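How Does a Film Festival Work?

Have you ever been to a movie theater and wondered how all those movies got picked? Most of the time, a theater shows films that big companies have already decided to sell. But once a year, in lots of towns all over the world, something different happens. A whole bunch of movies arrive at once, many of them brand new, and people come from all over to watch them. We call it a film festival, and it is a bit like a birthday party for movies, only it goes on for days and days.

Let's use the festival in the town of Kendcombe to see how it all works. It takes place every May, and it is a nice one to learn about, being neither tiny nor gigantic.

Where do the films come from?

People send them in! Anyone who has made a film can send it to Kendcombe, whether they are a grown-up with a big crew or two sisters who filmed their hamster's adventures in the backyard. Last year 1,454 films were sent in. Some were longer than two hours, and some were so short you could watch them while your toast was in the toaster.

That is far too many to show, of course. If you tried to watch them all without stopping for lunch or sleep, you would be sitting there for weeks, and your legs would be very cross with you.

Who chooses?

A group of people called programmers do the choosing. (You may have heard that word used for people who write code for computers. These are a different kind of programmer. They put together the program, meaning the list of what will be shown and when.) They start watching in the fall, long before the festival, and they take notes and talk, and sometimes they argue, in a friendly way, about which films are special. Last year they ended up with 99 films, and I would guess every one of them had somebody who loved it very much.

Getting the theater ready

The biggest theater at the Kendcombe festival is called the Tremthorpe. It has 773 seats, a balcony, and a red curtain that is older than your grandparents. Before the first day there is plenty to do. The floors get cleaned, the seats get checked for squeaks and old chewing gum, and the sound is tested from the front row all the way up to the back of the balcony.

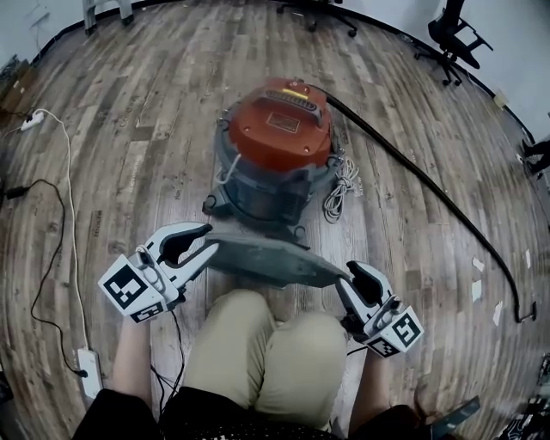 What is a premiere?

A premiere (say it like this: pruh-MEER) is the very first time a film is shown to an audience. There are different kinds. A world premiere is the first time it is shown anywhere at all! A national premiere is the first time it is shown in one particular country, even if people somewhere else have already seen it.

Premieres can be exciting and a little scary for the people who made the film. Imagine you had worked on a drawing for 3 years and then had to stand next to it while a whole room full of strangers looked. Afterward there is often a question time, when the audience can ask things like "Was that real snow?" or "How did you get the dog to do that?" Children's questions are very welcome, and they are often the best ones.

What is a jury?

Some of the films are in a competition, and a competition needs judges. At a festival, the judges are called the jury. They might be actors, writers, directors, or people who record music for films. They sit in the theater just like everyone else, and then they go off to a quiet room and talk it over until they agree.

The top prize at Kendcombe is the Nwachukwu Prize. There is also the Grastex Award for the best short film, and my own favorite, the audience prize, where everybody who buys a ticket gets to vote. You tear a little paper slip at one, two, three, four, or five stars and drop it in a box by the door on your way out.

What if the film is in another language?

Don't worry! Many festival films come from far away, and they have subtitles, the words that run along the bottom of the screen and tell you what people are saying. If you are still learning to read quickly, look for films marked "read aloud" in the program. At those, a person with a microphone reads the subtitles out loud while the film plays — and some of them do wonderful voices.

Words to remember

Program: the list of films and the times they will be shown.
Premiere: a film's first showing.
Jury: the group of people who decide on the prizes.
Subtitles: written words on the screen that tell you what is being said.
Short: a film that is, well, short. At Kendcombe it has to be under half an hour.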